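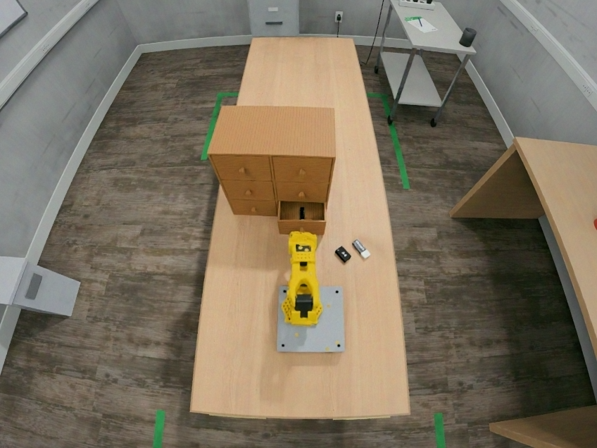 A six-drawer wooden cabinet with the bottom-right drawer pulled out.

Home Features Workshop Materials Archive Subscribe

Why Drawers Stick in May

Wood movement, side clearance and the limits of wax

February 12, 2025
By Zoila Huanca

A drawer that runs freely in winter and binds by late spring has usually not been damaged. Its sides have grown taller. Solid wood takes up moisture from the air and swells across the grain, while its length stays nearly constant. A drawer side is a board laid on its long edge, so the direction that swells is the vertical one, and the opening it has to fit gets no bigger to make room.

Farhad Zamani has repaired case furniture in Prendbridge for 26 years. Most of his spring work is drawers. Owners tend to describe the problem as a bad runner or a bent side, and many arrive having already planed the wrong surface.

"They take wood off the face where it rubs," Zamani says. "The rub is at the top edge, toward the back, where they can't see it."

His first step is to leave the piece alone in the shop for 10 days with the drawers out. The room is kept at a steady humidity and he weighs one drawer each morning on a kitchen scale. When the weight stops changing, he measures. Work done before that point is a guess about a moving part.

Grain and cut

How far a side moves depends on the species and on how the board was sawn. Flat-sawn stock moves more across its width than quarter-sawn stock of the same species, often close to twice as much. Makers who could afford quarter-sawn oak for drawer sides used it for this reason. Those who could not left a larger gap at the top and accepted some rattle in January.

Plywood sides avoid most of the problem. The layers are glued with their grain crossed, and each restrains the next. A plywood drawer that sticks is more likely to have a case that is out of square, and no amount of work on the drawer will fix that. Zamani checks the opening first, corner to corner, with a pair of sliding sticks. If the diagonals differ, he looks at the floor under the piece before he looks at the joints.

Width is a separate matter. The front and back of a drawer run with the grain from side to side, so a drawer gets very little wider in damp weather. Binding on the left and right points to worn runners, a loose dovetail or a case side that has cupped inward.

The Paucar chest

One job from the Sternulberg estate shows the usual sequence. The Paucar chest, a walnut piece with 12 drawers, came in with 3 of them stuck shut. Zamani removed the back panel, which was held with screws, and pushed the drawers out from behind. Pulling on the knobs would have put the whole load on the joint between the front and the sides.

After the waiting period, two of the drawers ran normally. The third still dragged. Its top edges showed a polished strip at the rear, and he took four light passes with a block plane, testing after each one. The shavings would not have filled a thimble.

Wax and its limits

Paraffin or beeswax rubbed on the runners lowers friction. It does not create clearance. On a drawer that already fits, wax makes a clear difference in feel, and one application a year is enough. On a swollen drawer it helps for a day or so and then picks up dust. Spray lubricants are a poor choice on bare wood. They soak in, darken the surface and can interfere with glue if the runner is replaced later.

Finish on the inside of a drawer slows moisture exchange but does not stop it. Zamani uses Ereck, a thin shellac mix sold locally, and only on new work – old interiors he leaves bare. He applies it to both faces of the side. Coating one face alone lets the other take up moisture faster, and the board can cup.

For a drawer that sticks only a few weeks a year, his standard advice is to empty it, stand it in a dry room and wait. A plane stroke taken in May cannot be put back in winter.

Contact the editors | Copyright 2025 | Back to top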